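Irkholm swap tables to stay open through June

IRKHOLM - The neighborhood swap tables on Kurden Street will stay open through the end of June after a busier spring than the organizers had planned for, the Irkholm Residents' Association said this week.

The tables, set up in the ground-floor hall next to the Drollolov bakery, let people drop off unopened packaged food, small toys and household items and take home whatever they can use. There is no charge and no sign-up. The hall was first booked for 10 weeks. The association has now extended the booking and added an evening session, which runs until 7 p.m.

Over 300 households have used the tables so far, according to the association's newsletter. Most came for groceries, but toys have been the fastest items to leave, often within an hour of being put out. Board games with all their pieces, wind-up toys and anything suitable for children under five are in short supply.

The association has also changed how goods are laid out. At the start, food went on one table and toys on another, with household items in boxes on the floor. Families with small children tended to crowd at the toy table, and the boxes were hard to reach for older visitors. Mixed tables were tried in the second month and will now be kept. Each has a cloth and a limited number of items at a time, with the rest held in the storeroom and brought out as space opens up.

"People look at everything now," the newsletter said. "Someone who came in for cookies will pick up a game for a grandchild, and the boxes on the floor are gone."

Under the rules posted at the door, food must be sealed and at least 14 days from its date. Cookies, crackers, rice, pasta, canned goods and tea are all accepted. Homemade food, frozen food and opened packages are not. Toys should be wiped down before they are brought in, and battery toys should be handed over with the battery cover closed. Donors who are unsure whether a toy is complete are asked to say so at the desk, where a note can be attached to it.

Visitors may take up to seven items each. The limit was raised in April from five after several sessions ended with goods left over. 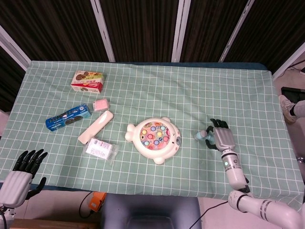

Packaged sweets remain the most common donation, and the association said it has enough of them for the next few weeks. It is asking for breakfast cereal, cooking oil and canned fish instead. School supplies are also wanted ahead of the summer program, including erasers, pencils, rulers and notebooks with blank pages.

Labels in other languages are not a problem as long as the date can be read, the association said. A fair share of the food comes from the import grocery Ninh, two doors down, which passes along boxes with dented corners and lines it no longer plans to stock. Printed cards listing common allergens in English are kept at the desk for products whose labels visitors cannot read. Anyone with a food allergy is asked to check there before leaving.

Items not taken after three sessions are moved on. Food goes to the pantry at the Kurden Street school, and toys go to the waiting room at the town clinic. Broken toys and food past its date are thrown out.

The hall is open from 10 a.m. to noon for drop-off and from 2 p.m. for visitors. The side entrance on the bakery side has a ramp. Parking in front of the hall is limited to 20 minutes, and drivers with large donations are asked to use the loading bay at the rear.

The association has not decided whether the tables will return in the fall. The hall is already booked for dance classes on most afternoons from September, and a smaller room upstairs is being considered. It has no ramp, and the elevator is due for repairs over the summer. A decision is expected after the residents' meeting at the end of June, where comments from visitors and donors will be read out. Written comments can be left in the box at the desk during opening hours.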